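How Soup Thickens

By Noémie MacPherson
Reading time: 3 minutes
14 shares

Soup begins as mostly water. Water is thin and runs straight off a spoon. A thick soup moves slowly and coats the spoon. The change from one to the other is called thickening, and in most kitchens it is done with starch.

What is starch?

Starch is a food store made by plants. Potatoes, rice, wheat, maize and beans all contain it. Inside the plant it is packed into granules, which are grains far too small to see one by one. Flour and cornflour feel powdery partly for this reason.

In cold water the granules do very little. Stir a spoonful of cornflour into a cup of cold water and the water turns white. Leave the cup alone and the white powder sinks to the bottom. It has not dissolved. It was only floating about.

What heat does

When the water gets hot, the granules start to take it in. They swell and become soft. At the same time, long thread-like molecules leak out of them into the water. The swollen granules take up space and the threads get in the way, so the water can no longer flow freely. Cooks say the soup has thickened. Scientists call the change gelatinisation (say it: jel-at-in-eye-ZAY-shun).

Different starches need different amounts of heat. Potato starch begins to swell sooner than cornflour does. Most are well swollen by the time the soup is gently bubbling. 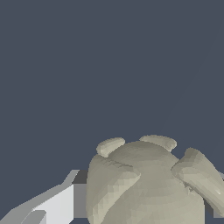
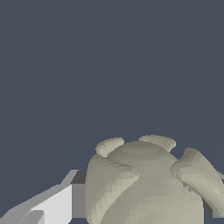 Why lumps form

Suppose a spoonful of dry flour is dropped straight into hot soup. The outside of the spoonful gets wet first. Its granules swell at once and stick together, making a skin. Water cannot easily pass through the skin, so the flour in the middle stays dry. The result is a lump.

There are two common ways to stop this. The first is to mix the starch with a little cold water before it goes in. This mixture is called a slurry. The second is to stir the flour into melted butter or oil. The fat coats the flour and keeps the grains apart. This mixture is called a roux (say it: roo).

Thickening without flour

A soup can also thicken itself. Potatoes or lentils cooked for a long time break down and let their starch out into the pot. Mashing a few of them against the side speeds this up. A soup can also be blended. Blending cuts vegetables into tiny pieces, and the pieces slow the water down even when there is not much starch in them – carrot soup is a good case.

Try it

Ask an adult to help, as the pan will be hot.

You need 300 ml of vegetable stock, 30 g of cornflour and a few extra spoonfuls of cold water.

1. Mix the cornflour and the cold water in a cup until smooth.
2. Ask the adult to heat the stock until it bubbles gently.
3. Pour in one spoonful of the slurry and stir for a minute.
4. Lift the spoon and watch how the stock runs off it.
5. Add another spoonful and look again. Stir the cup first each time.

You will probably not need all of the slurry. Stop when the stock coats the back of the spoon. Let a little of it cool in a bowl and compare it with the stock in the pan. The cooled stock should be thicker – the starch threads link up as they lose heat.

3 comments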